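**Budget for the pads first**

Most equipment plans I review put the capital line at the top and consumables in a footnote. For hand-held grippers the order should be reversed. Our Stusen budget allowed 22 units and 200 replacement finger pads. By August the pad order stood at 352, and six units had not left their cases.

Kitchen work drives the wear. Chopsticks and other thin utensils load a narrow strip of the pad.
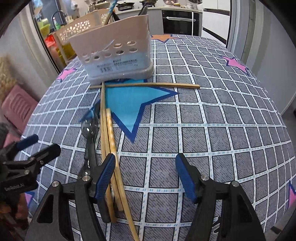
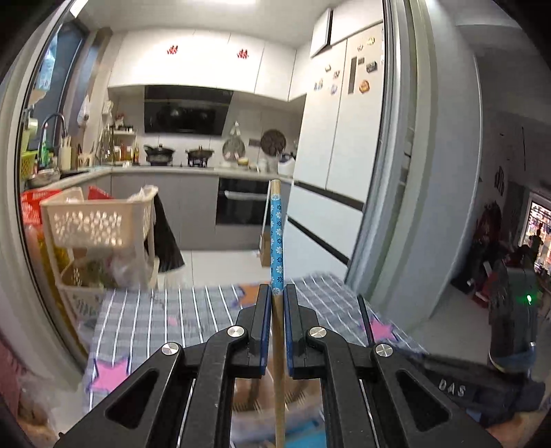

Blandine Baudry argues for a larger fleet to spread the load. I disagree. Wear follows hours of grasping, and a larger fleet adds calibration labour as well. Fund the pads and a technician's time, then set the unit count from what remains.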